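By my second hour at Presatance I had stopped noticing how odd it was to pick things up with a tool while my own perfectly good fingers did the squeezing an inch behind it. You hold the gripper much as you'd hold a pair of barbecue tongs, you reach, you close, you carry, you let go. The camera riding on top watches all of it, and sometime that night a computer in the next room starts learning from what you did.

The project is called Vundden, and its people have a fondness for ordinary chores that I found very endearing. They want a robot arm that can tidy a table, and they believe (quite fiercely, over lunch) that the best way to teach it is to tidy a great many tables yourself. By June they had recorded 939 demonstrations. I added 57 more, of which 46 were judged worth keeping, and I was prouder of that than I probably should have been.
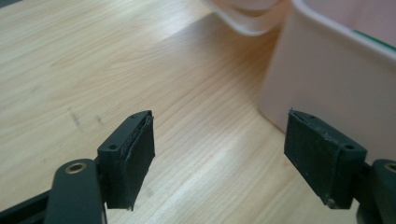
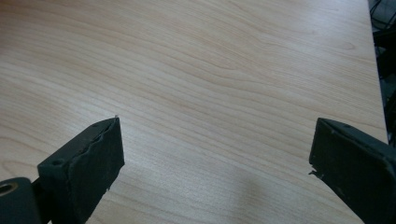

Open grippers over the wood-grain tabletop at Presatance, with pink plastic at the back of the first view and dark cables past the table's edge in the second.

My trouble was speed. I swooped. A person at home will snatch a cup without a thought, but the arm has to copy the whole path, wobble and all, and so I was told, very kindly, to move as if I were carrying soup. I was also told to keep my free hand out of it, and that took me most of the morning to learn.

Down the hall they still keep an older setup, Mocanu, where you sit in a chair and steer the arm from a pair of handles. I tried it for six runs and dropped something in every one. It's a lovely machine, and the folks who learned on it swear by it, but I missed the feel of the thing in my grip, that little push back through the pads when you've got hold of it properly.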